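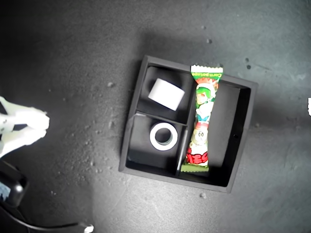

They should let it drop something on purpose, just so people see how it copes, was the verdict from the row behind me before the demonstration had even started, and I have to say I was thinking the same thing. You don't ride two buses out to the far end of Pleronitz to watch a machine be perfect. You want a little drama with your coffee.

The open day was at Watimia, which has the old weaving hall behind the tram depot, and it was a lot busier than I'd expected. There were 813 names on the sign-up sheet by lunchtime (I asked at the desk, I always ask at the desk) and it felt like every one of them had brought a kid and a backpack. The big orange arms by the entrance got the crowds, swinging car doors around behind a fence. I gave them five minutes. Then I followed a paper arrow to the back room, where the sorting demo was, and that's where I stayed until they started stacking the chairs!

The job sounds like nothing. There's a black tray with three compartments, two small ones on the left and a long one on the right. There are a few ordinary things you'd find in any kitchen drawer or desk. White plastic fingers pick the things up and put them where they belong. My niece could do it at two. But sit and watch for a while and you start noticing how much you do without thinking. A roll of tape wants to be grabbed one way, a soft white block another, and a skinny snack packet is a whole different animal, because it's crinkly and light and has those zigzag ends that stick out past everything.

The snack was the one everybody got attached to. Corn potage, it says on the wrapper, bright green and red with a cartoon character on it, and against all that black and gray you couldn't look anywhere else. In my notes I have it resting on top of the divider with one end poking over the rim of the tray, and next to that I wrote "is that in or out???" and underlined it twice.

So I asked. The engineer running the table laughed and said that was pretty much the argument they have every week. For the scoring they use software called Standgate, and it has to say yes or no. A person would shrug and nudge the thing over with a knuckle. The team has run the tray task 754 times since May, and I was told the packet accounts for most of the grumbling. They want to reach 1000 runs before they change anything, the gripper fingers included, and I admired that, as someone who can't get through a cake recipe without swapping out the flour.

What surprised me was how slow it all is. The arm creeps. It stops and seems to have a think. A boy near the front yelled "just get it!" and got a round of applause. On the other side of the hall Poulain had a packing line going that handles up to 20 boxes a minute, and you could hear it thumping away through the wall while our little claw hovered over the floor making up its mind. I know which of the two I'd rather have in my factory. I also know which one I watched for an hour and a half.

There was a question session afterward, mostly about jobs and whether it could fold laundry (not yet, and the whole room groaned). Somebody wanted to know why they work down on the floor and not at a proper bench. The answer was that it's easier to reset, and when something rolls off, it doesn't have far to fall. I wrote that down too and thought about my own kitchen.

If you want to go, the next open day is in spring and it's free, though you do have to book. Bring a sweater, the back room is freezing. The coffee is fine, the almond cookies are better, and the last bus back to the center leaves earlier than the sign at the stop says it does.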